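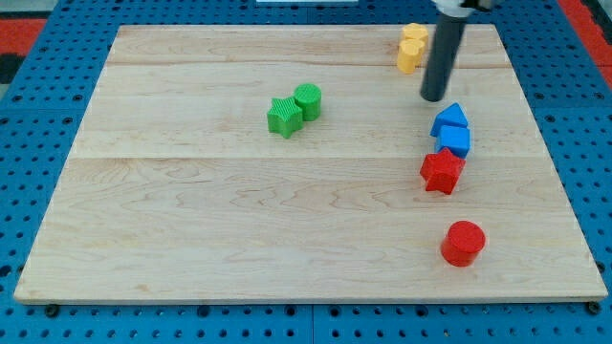 Robot arm trials get going at Flurkimmont

The Flurkimmont workshop has started a new round of arm trials, and the first results are already causing a stir among the regulars!

Two controllers are being compared, the older Weson unit and the newer Tavares one, both driving the same arm with the same plain, round-ended tool. There are no fingers to grab with, so every job has to be done by pushing. The arm gets an instruction such as "move the red star next to the blue cube" and has to nudge the right block across a wooden board without knocking its neighbours out of the way.

Each controller was given 115 instructions. Tavares finished 70 of them in its first session, and Weson was 6 behind, a much closer race than most people had bet on. Cylinders caused the most trouble (they love to slide off to one side), while the cubes were a joy to push.

"I was cheering at a toy block by teatime," said Consolacion Mercado, who ran the session. "When it goes round a block to push from the far side, you can't help grinning."

The trials carry on through October, with a second camera angle to be tested next. The Brunura gripper gets its turn after that.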